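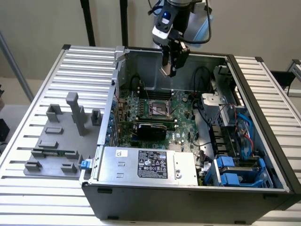

Prüfliste Zerlegeplatz 3, Halle Drasside
Vernness Geräteverwertung, Wiederholungsprüfung Dezember
Prüferin: Svenja Ammann. Für die Schicht dabei: Natalie Pilkington.

Bewertung: i. O. = in Ordnung, M = Mangel, n. g. = nicht geprüft

1. Not-Halt am Platz erreichbar
i. O.
Der Taster war beim letzten Mal hinter einem Karton mit Handschuhen versteckt. Der Karton ist weg. Die Handschuhe leider auch, siehe Punkt 6.

2. Not-Halt wirkt auf Arm und Greifer
i. O.
Zweimal ausgelöst, Arm steht beide Male. Beim zweiten Mal stand auch das Radio. Bitte klären, wer das an denselben Kreis gehängt hat.

3. Geschwindigkeit bei Anwesenheit einer Person am Tisch
M
Die Anzeige sagt 50 Prozent, das Betriebsblatt sagt 600 mm/s, und beides zusammen passt nicht. Bis zur Klärung gilt der kleinere Wert. Die Schicht findet das langsam. Die Schicht hat recht.

4. Gehäuse liegt sicher, Seitenwand vor Beginn entfernt
i. O.
Tower liegend, Innenraum von oben zugänglich. Das Abnehmen der Seitenwand bleibt Handarbeit. Im Projektantrag stand »vollautomatisch«, die Blechkanten haben das nicht gelesen.

5. Leitungsführung am Arm
M
Die schwarze Kabelschlaufe am Arm ist bei Bewegungen über dem Gehäuse zu beobachten. Laufwerkskäfig und lose Kabel im Gerät sind naheliegende Partner für eine unerwünschte Verbindung. Schlaufe kürzer führen, Torkutier anrufen.

6. Schnittschutzhandschuhe vorhanden
M
Ein Paar, beide links. Nachbestellen.

7. Netzteile
n. g.
Der Greifer darf Netzteile fassen, öffnen darf sie weiterhin keiner von uns. Aushang fehlt noch.

8. Aufnahmeplatte neben dem Gehäuse
i. O.
Gedruckte Platte liegt eben auf den Aluprofilen, Klötze und T-Pfosten ohne Risse. Den Spitznamen »Kleinstadt« bitte nicht mehr ins Übergabebuch schreiben, die Nachtschicht hat danach gesucht.

9. Einweisung der Beschäftigten
M
Vier von sieben unterschrieben. Frau Pilkington merkt an, dass sie früher Rechner zerlegt hat und heute einem Gerät dabei zusieht und Störungen quittiert. Die Schultern danken es ihr, die Augen weniger. Vorschlag: stündlicher Wechsel zwischen Aufsicht und Handplatz. Ich unterstütze das und bitte die Schichtplanung, es ebenfalls zu tun, gern noch vor Sonntag.

10. Störungsprotokoll
M
743 Einträge seit Inbetriebnahme, davon die meisten mit der Ursache »Sonstiges«. Bitte ein zweites Wort gönnen.

11. Stückzahltafel
n. g.
Kein Prüfpunkt, hängt aber genau in Blickrichtung zum Arm. Das Ziel von 2.000 Geräten lenkt ab. Tafel an die andere Wand.

Ergebnis: Weiterbetrieb mit Auflagen. Punkte 3 und 5 vor der nächsten Frühschicht, der Rest bis zur Nachprüfung.

Gez. Ammann
Nachtrag Pilkington: Handschuhe bestellt, diesmal auch rechte.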